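ok thread on the night guard saga because three of you asked and my DMs are a mess

1/ Grinding my teeth since at least April. Woke up with a sore jaw most mornings, blamed the pillow. Bought a new pillow. Still sore, now poorer

2/ Finally went to the Bramwell clinic, the one up the hill from the library. Dentist looked for maybe ten seconds. Flat spots on the back molars, tiny chip on a front one. "Do you clench?" apparently I do

3/ Two options. Boil and bite from the chemist, or a custom one made off a scan. I'd already tried the chemist kind - chewed through it in 4 weeks, tasted like a garden hose
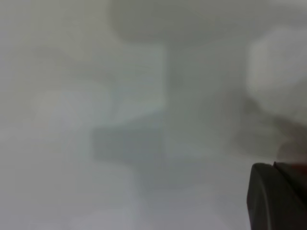 4/ So custom. They scan now instead of the goopy tray thing, which, thank god, I gag at everything. Wand goes round, teeth show up on the screen in colour, bit grim seeing your own gums that size

5/ Price. Bramwell quoted $774 with the fitting. Rang Drerkine Dental across town, $140 less for the same sort of guard but a longer wait. My extras cover gives back $141 either way. Went with Bramwell, couldn't face getting scaned twice

6/ Hard vs soft. Mine is hard outside with a softer lining. Dentist reckons soft ones can make some people chew more. I am some people

7/ First week is rough, not gonna lie. Drool. Lisp. Took it out in my sleep twice and found it under the doona

8/ Cleaning, what I was told:
- rinse in cool water as soon as it comes out
- soft brush, plain soap, no toothpaste (scratches it)
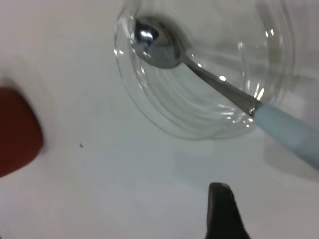

- let it dry before it goes in the case
- never hot water, it'll warp adn you'll be paying again

9/ Jaw is better. Not perfect. Still click on the left when I yawn. Cutting back on gum helped more than I wanted it to

10/ Getting asked this one heaps so putting it here
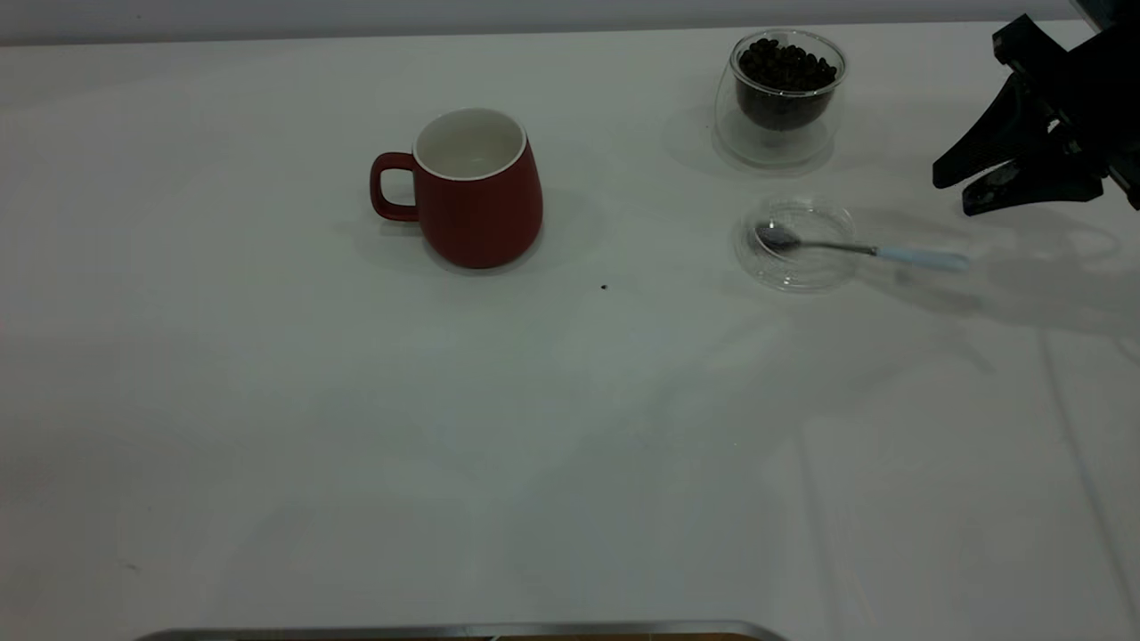 Does it stop you grinding?

Mine doesn't. I still clench, the guard just cops the wear so my teeth don't. Dentist wants to see the marks on it at the next checkup

11/ also take it with you to every cleaning, they can check the fit and give it a proper scrub. I forgot mine, had to drive back

12/ if your jaw locks or you can't open properly skip all this and go get seen. ok going to bed, guard's in, can't tlak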